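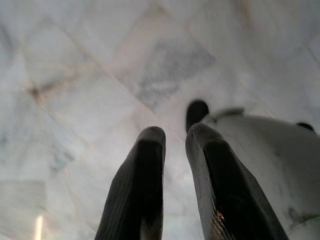

Put your bare foot on a stone floor first thing in the morning. Brrr! Now put the other foot on a rug. The rug feels much kinder, doesn't it? I used to think the stone floor must be a lot colder than the rug, as if somebody had been keeping it in the fridge overnight. I was wrong about that, and I was wrong about quite a few other things to do with stone and tables and spoons, so I've written them all down for you.

We're going to start with marble, move on to things that only look like marble, and finish with the plates and cups. You'll need a spoon later. (A clean one, please.)

## Where does marble come from?

Marble is a rock, and it has had a very long and squashed life.

It starts off as a different rock called limestone. A lot of limestone was made at the bottom of warm seas, millions and millions of years ago. Tiny sea creatures lived there, and many of them had shells. When they died the shells sank, broke into bits and piled up with mud and more shells on top. The pile got thicker and heavier until the bits at the bottom were pressed into solid rock.

Then some of that limestone got pushed deep down into the Earth, where it is very hot and there's an enormous weight of rock pressing on you from above. The limestone didn't melt. It got baked and squeezed, terribly slowly, and the little grains inside it changed into new crystals that locked together tightly like the pieces of a jigsaw. That's marble!

The mineral that most marble is made from is called calcite. Pure calcite marble is white. If you ever find a broken edge of marble, tilt it in the sunshine and you may see it sparkle, a bit like sugar. Those are the crystals.

## So why isn't it all white?

Because the mud got in. Sand, clay and other minerals were mixed up with the limestone from the start, and when everything was baked and squeezed they got smeared into streaks and clouds. Some of the streaks came later, when cracks opened and water carried other minerals into them. People call the thin wiggly lines veins, though there's no blood in them.

The colours are clues:

- Pink, red and rusty marbles often have iron in them. It's the same sort of thing that makes an old nail go orange.
- Grey and black usually mean there's some carbon in the stone, left over from things that were once alive.
- Green can come from a mineral called serpentine, which I mostly like for its name.

A floor that looks white from the doorway can have other colours in it when you get down close. Try lying on your tummy and looking for a patch that is a teeny bit pink, or a teeny bit beige. Grown-ups hardly ever do this and they miss a lot.

## From the hill to the floor

I went to see a stone yard called Gemotar in August, and I was shown round by Annapurna D'Souza. She has been cutting stone for 31 years. She can tell you which side of a block is likely to crack just by wetting it and having a good long stare.

First a huge block is sawn out of the hillside at a quarry. Some of the blocks at the yard had come 740 kilometres by lorry, and each one was bigger than my bathroom. Then a machine saw cuts the block into slices, like a loaf of bread. Water pours over the blade the whole time to keep it cool and to stop the dust flying about. The slices are rubbed smooth with gritty pads, starting with rough grit and ending with grit so fine that it feels like flour.

After that come the straight cuts, to make big rectangles that fit next to each other. You can lay them in line with the walls, or you can turn them so they run diagonally across the room. Diagonal floors look very grand, but Annapurna told me there are lots of awkward triangles to cut for the corners, and she pulled a face when she said it.

## Back to your cold feet

Your foot is warm. When it touches the floor, the heat moves out of your foot and into whatever it's standing on. Stone carries heat away quickly. A rug is full of trapped air, and air is very slow at carrying heat, so your foot stays nice and warm on it.

That means a rug and a stone floor in the same room can be exactly the same temperature, and one will still feel colder! I didn't believe this until I tested it with a thermometer. I left it on each one for ages, and I got the same number both times.

Metal is even quicker than stone. That's why a steel plate can make your fingers jump on a chilly morning.

## Is it marble or is it only dressed up as marble?

People have always liked the look of marble, but it's heavy and it costs a lot. So they make other things with a marble pattern. There are marble-patterned tables, worktops, notebooks, and even a pair of wellies that I wanted very badly and which didn't come in my size.

A tabletop can be any colours the maker fancies. It might have a pinky-orange and white pattern with veins in salmon, rust and cream, which sounds more like an ice cream menu than a table. It might have a coloured band around the rim too.

How can you tell whether a pattern is real stone? I asked Karthikeyan Salian, who teaches geology, and he gave me these things to check:

1. Look at the edge. In real marble the veins go right through, so you can often follow one over the side. If the edge is a strip of one plain colour, you'll need another clue, as somebody may have covered it up.
2. Look for twins. If you find the very same squiggle in two places, it was probably printed. Nature doesn't do copies.
3. Touch it with the back of your hand. Stone usually feels cooler than plastic or wood.
4. Ask a grown-up if they remember carrying it in. If they groan, that's a good sign it's stone.

Please don't scratch it or drip lemon juice on it to find out! Acid makes calcite fizz and leaves a dull mark that won't wipe off. If you'd like to see the fizz, drop a bit of white vinegar on a piece of eggshell. Eggshell is nearly all calcite as well, so you'll get the same bubbles and keep your table.

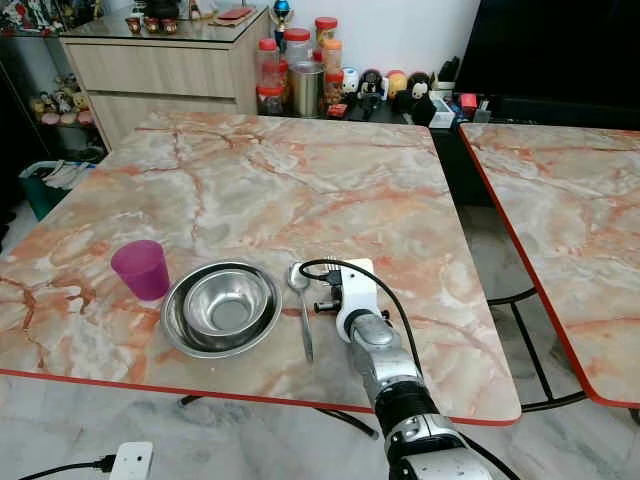

## Shiny plates and upside-down faces

Now for the things that go on the table. I love a steel plate with a steel bowl sitting in it. You can put rice on the plate and something runny in the bowl, and they don't get mixed up until you want them to.

Stainless steel is mostly iron with another metal called chromium added. Plain iron goes rusty when it gets damp. The chromium joins up with oxygen from the air and makes a skin over the metal, far too thin for you to see, and the skin keeps the rust out. If you scratch it, the skin grows back by itself. Clever, eh?

Polished steel is very smooth, so light bounces off it neatly and you get a reflection. Look inside a shiny bowl on a colourful table and you may spot the colours around it, all bent out of shape.

Time to get your spoon. Hold it up at arm's length and look into the front of it, the part that holds the soup. You're upside down! Turn it over and look at the back. You're the right way up again, but your nose is gigantic. The front curves inwards and the back curves outwards, and they bounce the light in different ways. I've spent whole dinners doing this.

## And what about the cup?

A see-through pink cup is a different sort of fun. The plastic lets some colours of light pass and soaks up others. Magenta is what we see when red and blue light get through and most of the green gets stopped.

If you can't quite see clearly through something, but light still comes in, the word is *translucent*. A window is transparent. A steel plate is neither, it's opaque, and you can't see through it however hard you try.

Put a translucent cup near a sunny window and look at the shadow it makes. It won't be plain grey. There'll be a splash of the cup's own colour in it.

## Things to try at home

- Find 3 things in your house with a marble pattern and decide which ones are stone.
- Put 4 spoons of different sizes in a row and see which one gives you the biggest nose.
- Make your own veins. Press together lumps of white and orange modelling clay, roll the whole lot into a sausage, fold it, squash it and fold it again. Ask a grown-up to slice it in half for you. The streaks inside got there by squeezing, the way plenty of marble streaks did, only yours took five minutes.

Mine came out looking like bacon. I've kept it on the windowsill anyway.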